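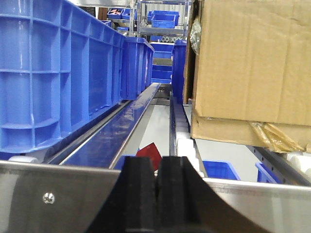
Stainless steel marks easily and most of the marks come from cleaning it the wrong way. Work with the grain, in one direction, using a damp microfibre cloth and a drop of dish soap. Wipe with plain water, then dry it straight away with a second cloth. On a brushed plate like the ones flanking the track, with the streaks in the surface running side to side, the cloth should go side to side too. Go gently near a screw head, as a silver Phillips screw holds grime in the cross and smears it over the metal on the next pass. An old toothbrush gets it out.

Never use steel wool on brushed stainless. It leaves bits of ordinary steel behind and they rust. If you already have orange specks, make a paste of baking soda and water, leave it for ten minutes and rub along the grain.

Oil

A little mineral oil on a dry cloth hides fingerprints. Use less than you think. A teaspoon does a full workbench top, and any more will collect sawdust. Vivek Chauhan, who fits out home shops, skips the oil on any surface where food is prepared and just buffs it dry.

Felt and carpet bench tops

Felt or low-pile carpet is a good covering for a bench where you take apart small things. Screws don't bounce, and finished wood doesn't get scratched. The drawback is that it holds everything. Vacuum it before you wipe it, using the bare hose with no brush, and go over it twice at right angles.

For scuffs, try these in order and stop when one works:

Dry rubber sponge, the kind sold for pet hair.
White vinegar and water, one part to four, dabbed on and blotted.
Carpet shampoo foam, left until dry and then vacuumed.

Don't soak it. If the board underneath is MDF it will swell at the edges, and

once that happens the only fix is a new board. I lost a good one that way in May and had to buy a replacement from Rokemine for 43 dollars. 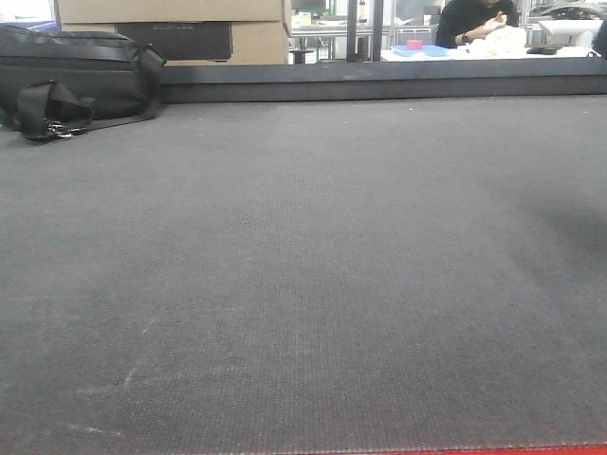

Glue spots are a different job. Put an ice cube in a sandwich bag, hold it on the spot until the glue goes brittle, then chip it off with a plastic scraper. Hot glue comes up well this way. Superglue doesn't, and you are better off trimming the top of the pile with nail scissors and living with a small dent in the colour.

If the covering is past saving, replace it. A heat gun on low will soften most contact adhesive enough to peel the felt back from one corner. Scrape the board, let it cool and fit the new piece with double-sided carpet tape along the perimeter. Tape holds well enough and you can lift it next time without the heat gun.

Plastic parts and bottles

Coloured see-through plastic goes cloudy if you clean it with anything containing ammonia, and that includes many window sprays. Lukewarm water and dish soap is enough. For a sticky label, rub in cooking oil, wait 19 minutes or so while you do something else, and wash it off. Acetone will ruin clear plastic in seconds - keep it on the other side of the shop.

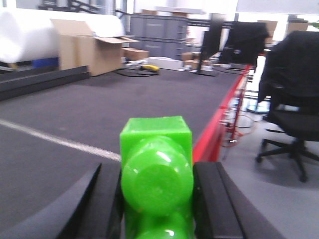

Small hardware

Store screws by head first and length second. When you are in the middle of a job you know which driver is in your hand, and that narrows the search right away. Arnel Sarmiento sorted some 927 screws from his father's garage like this and got them into a single drawer unit. His labels are on the front in marker, with a sample screw taped beside each one.

Use shallow containers. Baby food jars look tidy but you have to tip them out to find anything. Muffin tins are better on the bench, and a magnetic dish is better again for steel. It won't hold brass or aluminium, so keep those in a tin of their own.

Put a drop of light machine oil on a paper towel and shake it up with any steel screws going into an unheated garage. Leave them on newspaper overnight before they go back in the drawer.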